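The quote from Plurnik came in May and I've been chewing on it ever since. One arm, one gripper, a controller, and a line at the bottom called "integration services" that cost more than the arm did. I have bought equipment for small shops for a long time and I know what a line like that means. It means they haven't figured out what the job is yet, and I get to pay while they do.

I should say up front that I'm not against the things. Hedvika Štefanec runs the floor where we've been trying one out, and she likes it, and she doesn't like much. But liking a machine and paying for it come out of different drawers, and I'm the one with the key to the second drawer.

So I did what I always do, which is write down everything the sales rep didn't bring up. Spare gripper fingers. New covers, when the old ones crack. Floor space, which we don't have. Somebody's hours to teach it a new part every time the part changes. Our parts change all the time. We are not making one bracket forever.

The rep, a cheerful man named Knut Ackermann, told me payback would come in 37 weeks. I asked him what he'd assumed for hours per week and he said 70. We don't run 70 hours a week. We have never run 70 hours a week. Put our real hours in his own spreadsheet and the payback date slides so far out that the warranty is gone before we get there.

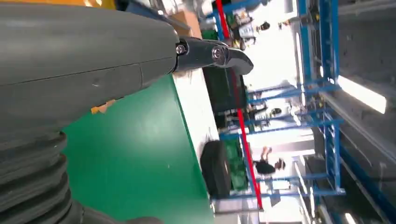
And then there's the question of who looks after it. Every brochure I've read shows an arm working by itself in a spotless room. Every arm I've met in real life had a person nearby keeping half an eye on it. That person has a wage. I asked for that wage to go in the comparison and got a look, as if I'd asked to include the coffee.

Pevier sent a second quote, lower on the arm and higher on everything else. Their service contract is $2000 a year, and I had to read it twice to find out that it covers phone calls. Phone calls! A visit is extra. Travel for the visit is extra again, and their nearest technician works out of Trondville, so you can guess how that would go for us on a bad morning.

Natalina Pace, who does our books, wants me to look at leasing. I have looked at leasing. The monthly number is friendly, and the paragraph about returning the thing in "original condition" is not. Original condition, on a machine that spends its life bumping into metal and getting scuffed. I've sent it back with a question mark next to that paragraph and haven't heard anything.

What I'd like, and what neither company wants to sell me, is a used arm with no promises attached. Kováčik, a dealer I've bought two saws from, says he gets them in now and then when a plant closes. He's straight with me about wear. The trouble is that the software license may not move with the machine, and when I called to ask about that, I was transferred four times and then got a voicemail.

For now the budget looks like this. Money for tables and racks, because we need those with or without a robot. Money for one gripper, a decent one, if we go ahead. A reserve that's bigger than Natalina would like. Nothing for integration services until somebody tells me in plain words what they do all day.

Hedvika thinks I'm dragging my feet. Maybe so. She has agreed to keep a log of every stop and how long it took to get going again, and I've agreed not to say anything rude about the arm in front of the crew while she does it. I'll go through the log before I call Knut back. He has left two messages already.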